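# Setting Up Shared Color Labels for a Small Parts Library

Applies to Hunalum 3 and later. Older releases store labels per user and cannot share them.
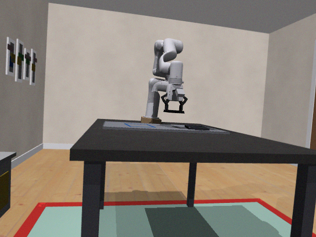
*Render with a white arm on a dark gray table, gripper open.*

Labels in Hunalum are plain text tags with a color attached. A shared label set lives in one file at the root of the library, and every workstation reads it at startup. The steps below create that file, assign labels, and lock the set against casual edits.

## Before you start

- Write access to the library root
- Hunalum closed on all other workstations
- A current backup of the library folder

The library used for testing held 3,000 entries on a Fedoruk file server. Smaller libraries follow the same procedure.

## 1. Create the label file

Open a text editor and save an empty file named `labels.cfg` in the library root. Use UTF-8 without a byte order mark. Hunalum ignores the file without warning if the mark is present.

Add one label per line:

```
draft = #B0B0B0
review = #E0A800
released = #2E7D32
obsolete = #8B1A1A
```

Names are case-sensitive and limited to 22 characters. Spaces are allowed inside a name but are stripped from both ends. Do not use a colon; the search box treats it as a field separator.

## 2. Point the workstations at it

On each workstation, open **Settings > Library > Labels** and select **Shared file**. Enter the path as the server presents it, not as a mapped drive letter. Drive letters differ between machines and the setting is copied with the profile.

Restart the program. The four labels should appear in the sidebar in file order. Any personal labels move to a collapsed group named **Local**.

## 3. Convert existing labels

1. Expand **Local** and select a label.
2. Choose **Edit > Merge Into**.
3. Pick the shared label and confirm.
4. Repeat for the remaining local labels.

Merging rewrites the metadata of each affected entry and updates its modified date. If you depend on modified dates for export, run the export first.

Entries with 2 or more labels keep all of them. The thumbnail border shows the color of whichever label comes first in the file, so put the label you most need to notice at the top.

## 4. Lock the file

Set `labels.cfg` to read-only for everyone except the library owner. With the file locked, **New Label** still works but writes to the **Local** group.

## Troubleshooting

**Sidebar is empty after restart.** Check the encoding, then the path. A trailing slash is enough to break it.

**Colors look wrong on one machine.** Turn off **Adapt to theme** under **Display**. The dark theme lightens saturated colors.

**Labels revert after a sync.** The Prorkivgate sync client keeps its own copy of any `.cfg` file. Add `labels.cfg` to its exclusion list and restart the client. Reported by Hye-jin Wi.

## Changes to this page

August: added the sync client note and corrected the menu path in step 3 (R. Lappalainen).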